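The Hard Part Is the Last Centimeter

At the repair hall of Studeck, a company that refurbishes office computers, the day starts at seven with a pile. Old desktops arrive on pallets, and each one must be opened, emptied of its drives, cleaned, tested and closed again. An experienced person needs 4 minutes to get the drive out of a common model. The robot, on the morning I visited, needed 26.

Latrice Mbeki, who leads the automation trial, was not embarrassed by this number. "In August it did not finish at all," she told me. "It found the drive and then it stayed there, thinking."

We are used to hearing that machines will soon fold our shirts and load our dishwashers. I wanted to look at a smaller promise. A computer case is made by a factory, it has straight walls, and its parts sit where a drawing says they should sit. If a robot can be useful anywhere outside the assembly line, it should be here.

And still it is difficult. The trial uses an arm from Pálfi with control software called Irix, and together they recognize 58 types of case. Recognizing is the easy half. After that comes touching. Cables lie differently in each machine, depending on who closed it last. A plastic latch that moved freely ten years ago is now stiff, or it is broken and held by tape. A human finger feels this at once and pushes a little to the side. The arm must learn it through many attempts, and most of them look to a visitor like hesitation.

Edivaldo Figueiredo has taken computers apart for 30 years and now spends half of his shift teaching the machine. He guides it, corrects it, and sometimes simply puts his arm into the case and does it himself. 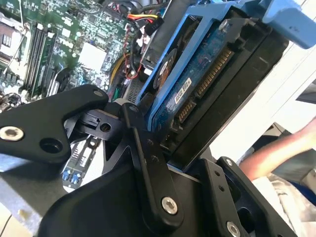 "A drive is a good thing to start with," he said. "It has a shape. It comes with a caddy, you can hold the caddy. Ask me about the small cables and I will tell you to come back later."

I asked him if he worries about his job. He thought about it while he wiped his hands. The heavy lifting he would give away today, he said, and also the dust. The finding of faults he wants to keep, and he does not see who would take it from him.

A competitor, Riltetti, tried a similar arm and returned it after one season. Mbeki wants to continue through the winter. Her goal is modest — a robot that can work through the lunch break alone, on the easy models, and stops by itself when something feels wrong. When I left, the arm was waiting above an open case, and Figueiredo was looking for a screwdriver.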